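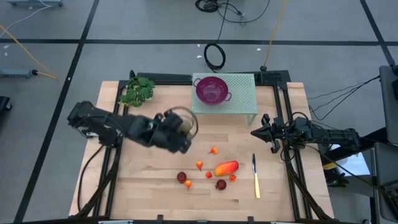
Project news / Reports to our funders

The Storkbridge community hall was built in 1966, and the repair of its main room has continued well in this period. With your grant of 3000 we could order the wood and pay for the first part of the work. The old floor of the small kitchen has been taken out, and the wall behind it is now painted. For the new work tables we prefer a top of joined planks in a light wood, on a gray floor, and the users of the hall have agreed with this choice.

There was one delay. The window frames from Plestico came in a wrong size and had to be sent back. The new ones are promised for May. Until then the 4 windows on the street side stay closed with boards, and the evening language classes are held in the library of Dilavness.

From the budget, 500 is not yet spent. We ask your permission to use this sum for the heating in the entrance, which was not in the first plan. The detailed list of costs will follow by mail.

Report sent 12/18/22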